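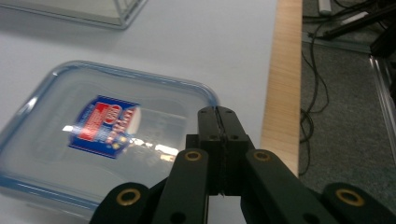
How to clean and sort plastic food storage containers

Plastic containers with clip or press-on lids last for years if they are washed properly and put away with the right lid. Set aside an hour. You need dish soap, baking soda, a soft brush, a dry towel and a clear table.

1. Empty the cupboard
Take out every container and every lid and put them on the table. Match each base to its lid. Press the lid down at all four corners. If one corner keeps lifting, try another lid of the same size before you give up on it. Bases with no lid can hold screws or seed packets. Cracked ones go out.

2. Take off the label
Many new containers come with a large paper or plastic label on the lid. Leave it on until you have checked whether the box is safe for the microwave and the freezer, and write that down if it isn't molded into the base. Then warm the label with a hair dryer on low for 20 seconds and peel from one corner, slowly. Rub any glue left behind with cooking oil, wait a few minutes, and wash it off with dish soap. Don't use a blade on clear plastic – the scratches hold grease and never come out.

3. Wash the rim
Most smells come from the rim of the lid. If there is a removable seal, pull it out with your fingers or the handle of a spoon. Brush the groove with warm soapy water. For tomato stains, spread on a paste of baking soda and water, leave it overnight and rinse.

4. Dry with the lids off
Stand the bases upside down on the towel and lean the lids against them. Put seals back only when the groove is dry. A box closed damp will smell musty by the end of the week.

5. Put them away
Nest the bases by shape, rectangles with rectangles, and stand the lids on edge in a shallow bin next to them. Keep the two or three sizes you use for lunches at the front. I keep one flat box with its lid on for sliced cheese, and that one lives in the refrigerator door.

Repeat in March, or whenever the lids start falling out of the cupboard.

Jinfeng Peng

Related
Getting onion smell out of a cutting board
Freezing soup in flat portions
Shelf liners for deep cupboards
Which lids can go in the dishwasher

Contact | © Nerkside Home Pages | Back to top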